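Minutes of the Software Working Group
November 3, 2020
Recorded by the Office of the Secretary, Drorkton Laboratory

1. Opening. The chair called the meeting to order and confirmed that a quorum was present. The minutes of the previous meeting were approved with one correction: the perception module under item 4 should read Illier, as the Wovolthorpe module was not under discussion at that time.

2. Planner. The planning lead reported that the two-arm planner now checks both arms against each other at every step of the path. Planning time remains a concern when both grippers are sent to the same side of the table. The group agreed to keep the present time limit until the Muñoz release has been merged.

3. Control. Issue 1029 (late gripper commands after a restart) was reviewed. The fault lies in the message queue and not in the motor driver. A patch has been submitted and will be tested on 2 stations before it is accepted. Members asked that the log record the time of each command as well as the time of each reply.

4. Logging tools. The replay tool now opens files from both recorder versions. A request to change the file naming scheme was deferred.

ACTION: Control team to circulate the test results for issue 1029.
ACTION: Tooling team to update the replay guide before the end of November.

5. Perception. The Illier module was run on 40 stored table layouts, and 6 were returned for relabeling. Most of the errors concerned thin or shiny objects placed close together. The group discussed whether the module should report one grasp point per object or a ranked list, and favored the list – the planner can then discard any point that an arm cannot reach. The layout with the gold fork and spoon lying side by side, their handles overlapping, was adopted as the standard case for separating touching objects. Members further agreed that the crumpled plaid cloth in the back corner and the sheet of foil at the front should be labeled as objects in that layout and not treated as background. The plate and the mug require no change to their labels. 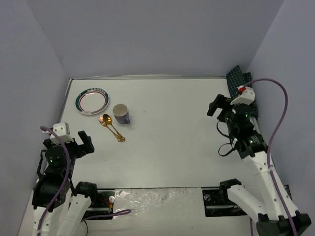
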